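What the machines changed in our cleaning team

I work in the cleaning team of a furnished-flats company in Clambridge. We have 135 flats to keep, and since last December a part of the floor work is done with robots. Our supervisor, Pravesh Lekota, asked us to write down what is different now, and I decided to put my part also on this blog.

The first thing is the hours. Before, I mopped until my shoulders were burning. Now I prepare the room, I start the job on the tablet, and I check the result with my own eyes. My back is better. But I am more alone - two of us used to share a flat and talk, and now it is one person for each.

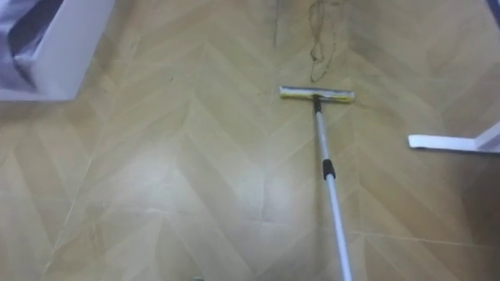
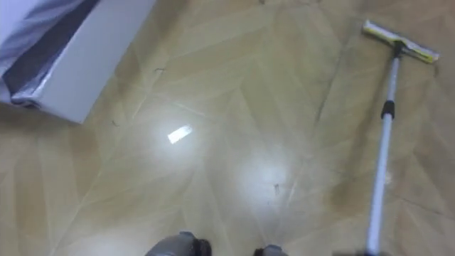

Herringbone floors are still the hardest for us. Dirt stays along the seams, and hair is easy to miss when the light shines on the boards. My colleague Kong says that a good cleaner looks at the floor from the door and again from the window. This kind of knowledge we now have to explain in words, and I was surprised how difficult it is.

Nobody lost the job until today, but two people who left were not replaced. I asked for the training course at Ceder, and I start it next month.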